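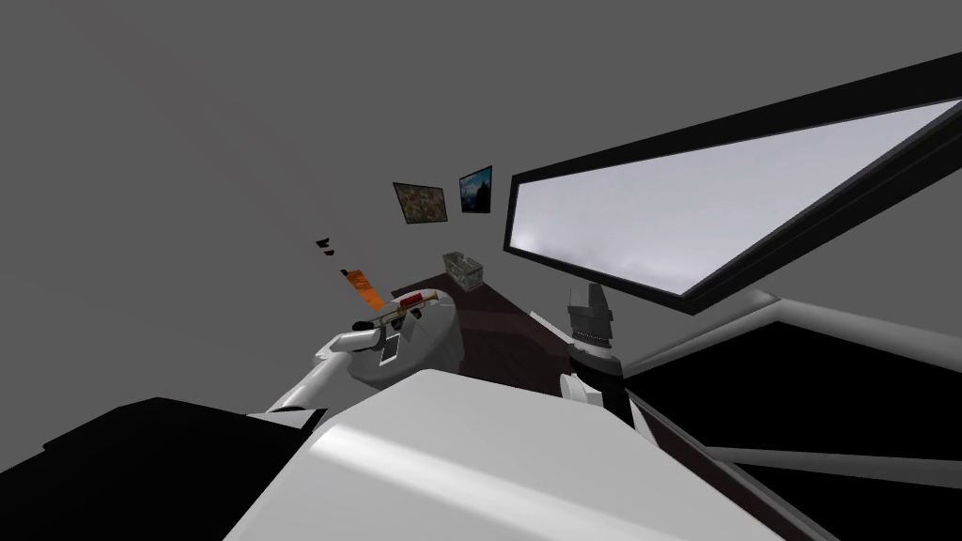
How many demonstrations do you need before a robot can copy a task?
Fewer than the sales page says, if they're clean, and far more than you'd like if they aren't. Our first set had 113 and we kept 60.

I've read a lot of guides that make teleoperation sound like playing a video game. It's slow, your shoulders hurt, and most of what you record in the first hour is junk. With that said, this is how we do it on the Virneck setup.

Before you record

Write the task in one sentence. "Pick up the stick and put it on the table" is a task. "Tidy up" is not. Decide where the arms start and where they end, and go back to that same start every time.

Drive in simulation first. A tilted head view takes getting used to, and you may as well knock things over where it costs nothing. Don't expect the sim runs to carry over to the real arm, whatever the Clater manual promises. Ours mostly didn't.

Recording

1. Reset the objects. Move them a little between runs.
2. Start the log, then wait a second before you move.
3. Use one arm at a time unless the task needs both. Park the other one clear of the work.
4. Close the gripper fully and pause. Fast grabs look good on replay and teach very little.
5. Stop the log with the arm still.

Ruwan Dissanayake keeps runs where he fumbles and recovers. I throw mine out. He says the robot has to learn recovery somewhere, and he may be right, but I haven't seen numbers that settle it.

Checking

Replay every run at normal speed before training. We found 19 with the gripper signal lagging behind the arm, and no training setting was going to fix those.

Be careful with success rates. If you test from the same start positions you recorded, you've tested memory. Move the object somewhere new and try again.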